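3.2 Sorting utensils into containers

The second household task covers the clearing of small tableware from a plain white tabletop. We chose chopsticks and soup spoons because both are long and thin at one end, and because people who took part in our earlier interviews named them as the items most often left in a heap. Each of the 20 layouts used the same kinds of containers: an open plastic container with sloped sides and a serving tray with a raised rim. Small colored cubes were added to some layouts as items that belong to neither group.

Figure 4 gives one layout from the Emlow set. Six chopsticks are in the pink container, and the spoons are on the black tray with two more chopsticks. Items of one kind were not required to point the same way, and a layout was scored as sorted if every item lay in or on the right container – even where the pieces were at odd angles to each other. 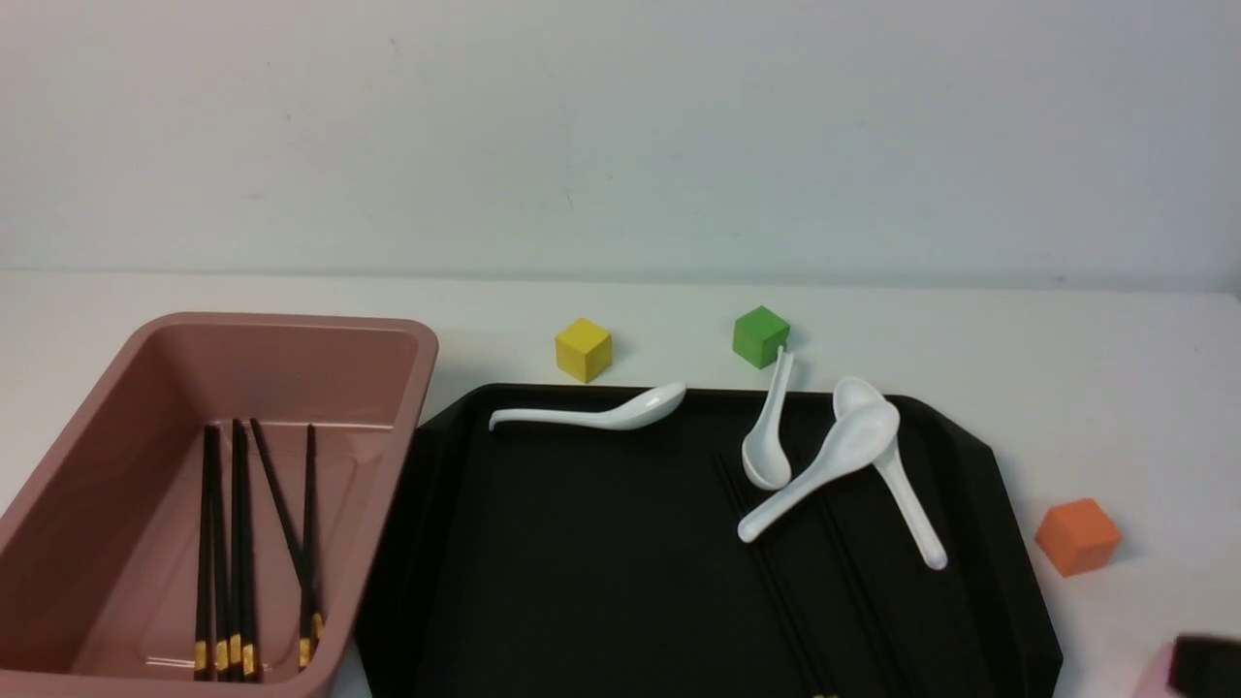
Figure 4(a). Black chopsticks with gold bands in a pink container; white soup spoons on a black tray.

The full Prerix collection holds 1,412 views of this task. Two raters marked each view for container type, item type and item direction. They disagreed on 298 views, and most of these were close views in which no utensil could be made out. We kept such views in the collection but gave them a separate label, "surface only", and left them out of the item scores.

Dark surfaces made up a large share of this group. In dim light a faint surface pattern may be the only cue a rater has, and it can fade within a few centimeters. A pale area at the border of a dark one was marked as a second surface, with no guess made as to what it was.
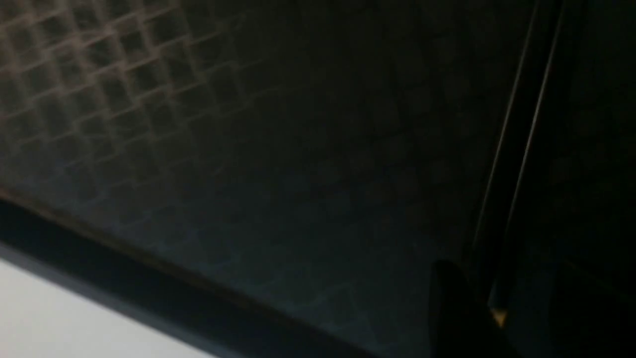
Figure 4(b). Close view labeled "surface only": dark surface with a faint grid pattern, pale area at lower left.

Raters were told to mark the edge between two surfaces wherever it could be followed, and to leave item direction blank. The same rule was used for the Lilley set, which was rated in July.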